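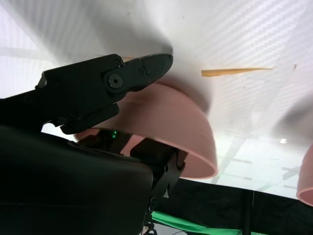
Who washes the bowls at Clusby Kitchen? For now, whoever loses the argument, so we are hiring a part-time dish and shelf person.

## The job

You'll wash, dry, and put away bowls, plates, and cups after the lunch service, then set out what the evening cooking class needs. We own 508 pieces of tableware, bought by people with strong and conflicting views on color. They do not all stack. You will learn which ones are lying to you.

## What we need

- Two free hands and decent shoes
- Patience with lids
- Able to lift 50 pounds - the plate crates are heavier than they look
- No experience required, though if you've shared a kitchen with roommates, mention it

## What you get

$1,499 a month for four short afternoons a week, lunch included. You eat before you wash, and yes, your own bowl counts as part of the shift. The radio is shared. Gloves come in two sizes, both slightly wrong.

## How to apply

Drop a note at the front counter of the Hondby building by February 10, 2025. Half a page is plenty. Tell us how you load a drying rack - we will disagree with you, but politely.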